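Workshop Tips: Teaching a Robot Arm by Hand or by Remote

We run a small bench at Nunix where robot arms learn tasks from people. An operator either grabs the arm and moves it through the job, or drives it from a few feet away with a controller. The arm's positions get saved and used later for training. These tips come from our own notes. Some are about the arms, but most are about the table, the parts, and the person at the controls.

Before you start

Clear the table of everything the task doesn't use. Screwdrivers, spare screws, coffee and phones go on another surface.

Bolt or clamp the fixture plate first, then put the work against it. If you place the work first, you will end up nudging it when you tighten the plate.

Run the arm slowly to the four corners of the work area and watch the cables. A cable that looks fine at rest can pull tight when the wrist turns all the way over. Tie cables to the arm with a little slack at each joint. Trim the tails of the ties when you have a minute.

Mark where the work sits. A strip of painter's tape along two sides is enough. When the work gets bumped, slide it back to the tape and carry on.

Write down the start position of the arm and go back to it before every run. Training data with a different start each time is fine if you meant to do that. It is a nuisance if you didn't.

Moving the arm by hand

Hold the arm near the wrist, with your other hand farther up to carry some of the weight. Don't hold it by the gripper fingers. They are easy to bend and you will be fighting the springiness in them.

Move at the speed you want the robot to move. People tend to rush the long reach and then creep through the last inch. A steady pace all the way is easier to work with afterward.

Keep your hands and sleeves out of the cameras' view at the moment of the grasp. The robot won't have your sleeve there when it works alone. If you can't get a clean view, use the remote for that part.

If the arm feels heavy in one direction, check the payload setting. On our arms it has to be changed every time the gripper is changed — easy to forget, and it makes the arm sink or float when you let go.

Driving the arm by remote

Stand where you can see the gap between the fingers and the part. A screen helps, but depth is hard to judge on one view. We keep a second view turned on from the side for anything small.

Scale the motion down for fine work. We use full scale for crossing the table and a lower scale for the grasp and the insert. Put the switch on a button you can find without looking.

Small computer parts are good practice. They are light, they have one right way to go in, and an old desktop tower costs very little. Lay the tower on its side with the panel off so the slots face up and the arm can come straight down.

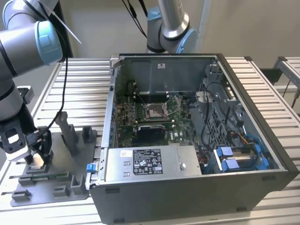
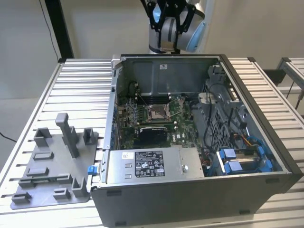
Break the job into short pieces and record each one by itself. For memory, ours are: pick the module from the holder, carry it over the case, line it up, press it in. A bad piece can be thrown out without losing the good ones. It also gives the operator a place to stop and breathe.

Open the latches on the memory slots by hand before the run unless opening them is part of the task. The same goes for the lever on a CPU socket. Decide who does what, the person or the arm, and stick with it for the whole set.

Pick the module up by its long edges or its top edge, and keep the fingers off the gold contacts. Approach from straight above. If the module tilts in the fingers, put it back in the holder and pick it up again. Trying to fix the tilt over the board usually ends with a scraped slot.

For the press, line the notch up with the key first, then go down in a straight line. Stop when the force climbs. A module that is in the wrong way around will also make the force climb, so look before you push harder.

Use dead parts. We bought ours as scrap and would not practice on a machine anyone needs. Remove any part you can spare that blocks the reach, and tie back loose drive and power wires that could snag a finger of the gripper.

Unplug the tower and leave it unplugged. Don't open the power supply for any reason. It can hold a charge.

Holders and fixtures

A printed holder saves more time than any software setting we have tried. It puts the part in the same place at the same angle, so the operator isn't hunting for it.

Make the slot a little wider at the top than at the bottom. The part will find its own way in when you reset. Leave enough of the part sticking out for the fingers to close on.

Print in a color that is different from the part. A green board stands out well on gray. Black plastic on a black holder is hard to see on any camera, and glossy white throws glare.

Round off the corners that the gripper passes near. A sharp corner catches the fingertip pads and tears them. We get our pads from Vukska and keep a bag of spares in the drawer under the bench.

How many runs

It depends on the task. Our first usable set for seating memory was 92 runs by one operator. The fuller set, with the tower moved around and more than one person driving, came to 1,000. We started that one in September and were slow because we kept changing the holder. Don't change the holder in the middle of a set. If you have to, start a new folder.

Throw out runs where the operator paused to think. Keep runs where the grasp slipped and was then corrected, but label them. They are useful for teaching recovery and harmful if they are mixed in with clean runs.

Name files with the task, the operator's number and the run number. Skip names like "good one" and "final."

Looking after the operator

Remote driving is tiring on the thumbs and the eyes. Change over before the runs get sloppy. If the last few needed a second try at the grasp, it's time to trade places.

Rest the forearms on something. A folded towel on the edge of a desk works fine.

Keep the stop button within reach of the person driving, and a second one by the table if you have it. Test both before the first run of the day. Nobody reaches into the work area while an arm is live, even to pick up a dropped screw.

End of the session

Park the arms high and away from the work. Cut the power, wipe the finger pads with a damp cloth, and check the bolts on the gripper. They loosen with all the small knocks.

Copy the data to a second drive before you leave, and play back one run from the copy to be sure it opens.

Page last updated 23 March 2026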